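Why do depth cameras lose see-through bowls, and does the two-pass trick really help?

Asked by girach_at_night
Tags: grasping, depth sensing, replication

I am trying to repeat the bowl unstacking result from the Dollgate paper, the one where the arm takes nested bowls off a pile and sets them out one by one. My arm does ceramic beautifully. Give it a coloured translucent bowl and it reaches with great confidence for a point some way inside the table.

The paper says they fixed this with a "two-pass depth estimate" and gives it one paragraph, most of which is thanks to funders. I have 14 bowls, a second-hand depth camera and a supervisor who would like a graph by March. Has anyone got this method to work outside the lab that wrote it? And is it the camera, or is it me?

3 replies

odoi_fan
Have you tried a better camera? We got a new one and it was fine.

Yayra Zakaria
It's the camera, mostly. A depth camera of that sort throws out infrared dots and works out distance from where they land. On a matt white bowl they land on the bowl. On clear coloured plastic a good share go straight through and land on whatever is behind, so the camera reports, quite truthfully, how far away the table is. Gloss makes it worse, as the rim bounces the dots off to somewhere they'll never be heard from again. A better camera gives you the same wrong answer with more decimal places.

The two-pass method goes like this. First pass: take the raw depth and throw away every point the camera itself isn't sure of. You'll be left with a bowl-shaped hole, and the hole is the useful bit. Second pass: find the rim in the ordinary colour picture, fit an ellipse to it, and use the known height of the tabletop plus the bowl's diameter to place that ellipse in space. Then grasp the rim and forget about the sides altogether. You do need to measure your bowls beforehand, a detail the paper leaves to the reader's good character.

I ran it last year on the Zuvum code. Out of 111 attempts on translucent bowls, plain depth missed the rim on most of them and two-pass missed 9. I was pleased for an entire afternoon. Then I moved the table next to a window and it got a good deal worse, with the ellipse fitter taking a liking to reflections. It will fit a lovely ellipse to a reflected ceiling light if you let it.

So test with clutter and bad light early on. The group's own write-up has a still of the kind of table I mean, with the gripper coming down towards the stack on the stool:
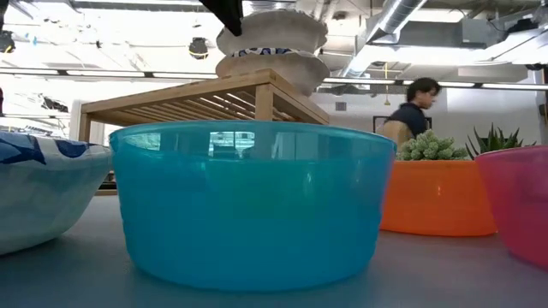

Dollgate Working Notes, vol. 4, p. 9

Look at the turquoise bowl. The rim carries a pale rectangle of light with bits of the room in it, and that rectangle has nice straight edges which any edge finder will adore. The white bowls on the stool are a different sort of trouble: ribbed and uneven, so their rims aren't true ellipses, and there's a strip of blue and white rim showing between two of them. My fitter would call that strip a bowl of its own, and in fairness it wouldn't be far wrong. The bright window on the left would finish mine off. I'd draw the blind, get the method working, then put the blind back up and be sad in a controlled way.

For the graph, plot misses against how much of the rim the colour camera can see. It's the only plot of mine that ever looked like a result.

toastrack
Agree with most of the above, but I'd skip the ellipse. We trained a small network on 4,000 rendered bowls to fill in the missing depth, and it copes with wonky rims better. It also believes jam jars are bowls, so keep your breakfast off the bench. If your bowls are all properly round, two-pass is less work and you can explain it to a supervisor in one go.

Do check your table height again after anyone has leaned on it. I lost a week to that.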